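Sukell crypto tracker review: a lot of chart for the money

Saturday, January 8, 2022

Anyone selling a trading app in a week like this one has my sympathy, though only up to a point. Sukell has been advertised hard as the portfolio tracker for people who are tired of juggling five tabs, and I've been running it next to my usual spreadsheet to see if it earns its fee.

The fee first. It costs £128 a year and there's no monthly plan, so you're paying up front for something you may go off by spring. The free trial leaves out alerts, the one feature you'd want to try before buying.

Setting up was painless. I linked my account at Rodia with a read-only key and my balances came through in a couple of minutes. Keane was another matter. The import failed twice, and when it did work it had entered two transfers between my own wallets as sales. If I'd sent that lot to an accountant I'd have been paying for somebody to undo it. Support answered the next day with a link to a help page I'd already read.

Sukell says it covers 822 coins. Fine, but I hold four, and I suspect most people who hold more than a dozen would be better off with fewer. I'd swap the whole long tail for a cost basis figure I could trust.

The alerts are decent. I set one on bitcoin and one on ether, and both went off when they should have. Then there's the "mood score", a dial that swings from fear to greed and was deep in the red every time I looked. I could have got that from the price. There is a page on how it's worked out, and having read it I still couldn't tell you.

Charts are smooth on a laptop and cramped on a phone. You can't hide the news panel, which mostly repeats press releases.

Zorkwood does much the same job for less, looks ten years older and got my Keane history right first time. I won't be renewing Sukell unless the imports improve. If you only use Rodia and like a tidy screen, you may get on with it better than I did.

Score: 2 out of 5

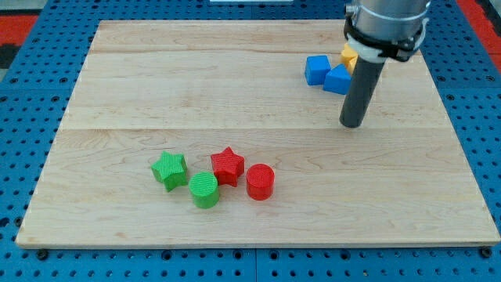 Coloured blocks on a wooden board.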